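Médaillier Gostside - modèle à 9 plateaux

Réf. catalogue Ikamano, page mise à jour en décembre 2018

Accueil > Rangement et conservation > Médailliers

Le Gostside est un meuble de rangement pour monnaies, jetons et médailles, fabriqué par l'atelier Wolska et distribué en France par Ikamano. Il s'adresse aux collectionneurs qui ont dépassé le stade de l'album et qui veulent consulter leurs pièces à plat, sans les manipuler une par une. Le dessin d'origine est de Rupert Imhof. La version actuelle en reprend les proportions, avec des glissières revues et une serrure placée sur le côté droit.

Le corps est en acajou massif, huilé puis laissé à sécher plusieurs semaines avant le montage. Aucune colle à base d'acide acétique n'entre dans l'assemblage. Les essences comme le chêne, qui dégagent des vapeurs nuisibles à l'argent et surtout au plomb, ne sont pas employées, y compris pour le fond et les tasseaux.

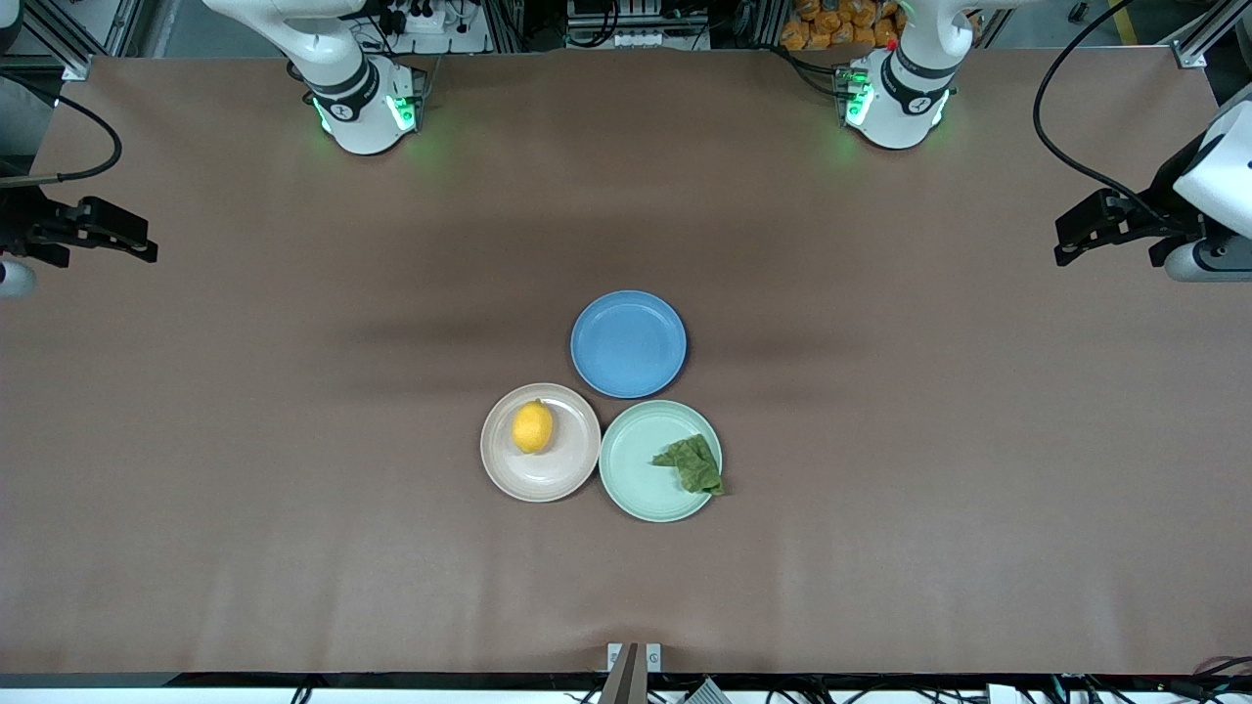 Quelle est la différence entre un médaillier et une mallette à monnaies ?

Le médaillier est un meuble fixe, prévu pour rester dans une pièce à température stable, avec des plateaux en bois alésés. La mallette sert au transport, en bourse ou chez un expert, et ses plateaux sont le plus souvent en matière synthétique. Beaucoup de clients possèdent les deux.

Plateaux

Chaque meuble est livré avec neuf plateaux. L'acheteur choisit le diamètre des alvéoles à la commande, plateau par plateau. Les petits diamètres conviennent aux deniers et aux oboles, les grands aux écus et aux médailles. Un feutre rond, non teint, est posé au fond de chaque alvéole. Les feutres de rechange se vendent par sachets de 100.

Dans la composition la plus serrée, le meuble reçoit près de 400 pièces. Les compositions mixtes en contiennent moins. Un plateau sans alvéoles peut remplacer un plateau percé sans supplément - il est souvent demandé pour les plaquettes et les poids monétaires.

Étiquettes

Les feutres peuvent être soulevés pour glisser dessous une étiquette ronde en carton sans acide. Nous conseillons d'y noter l'atelier, la référence d'ouvrage et la provenance, au crayon ou à l'encre pigmentaire. Un modèle de fiche établi par Melina Tzanetos pour les monnaies grecques est joint à chaque livraison, avec une place pour l'orientation des coins et l'ancien numéro d'inventaire. 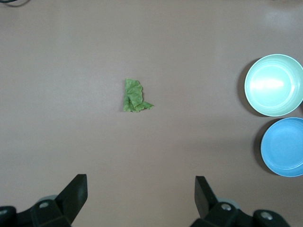
Caractéristiques

Matière : acajou massif, finition huilée
Largeur hors tout : 61 cm
Nombre de plateaux : 9
Fermeture : serrure en laiton, deux clés
Boutons de tirage : laiton ou os synthétique, au choix
Pieds : feutrés, non réglables
Montage : livré monté

Entretien

Dépoussiérer avec un chiffon sec. Ne pas utiliser de cire en bombe ni de produit siliconé. Les glissières peuvent être frottées avec un peu de paraffine si un plateau accroche. Éloigner le meuble des radiateurs et des murs extérieurs. Pour les bronzes sensibles, placer un sachet de gel de silice dans le compartiment du bas et le contrôler régulièrement.

Options

Porte pleine ou double vantail. Plaque gravée au nom du collectionneur. Socle Konstantinidis, vendu séparément, qui permet de superposer deux meubles Gostside - les deux corps se fixent par l'arrière au moyen de quatre vis fournies.

Commande et livraison

Les meubles sont fabriqués à la demande. Les commandes passées pendant l'hiver sont expédiées à partir d'avril. La composition des plateaux peut être modifiée tant que l'alésage n'a pas commencé, par simple courriel. La livraison se fait sur palette, au pied de l'immeuble ou à l'étage selon la formule retenue. Vérifier l'état de la caisse devant le transporteur et inscrire toute réserve sur le bon.

Plateaux supplémentaires, feutres et clés de rechange : voir la page Accessoires Gostside.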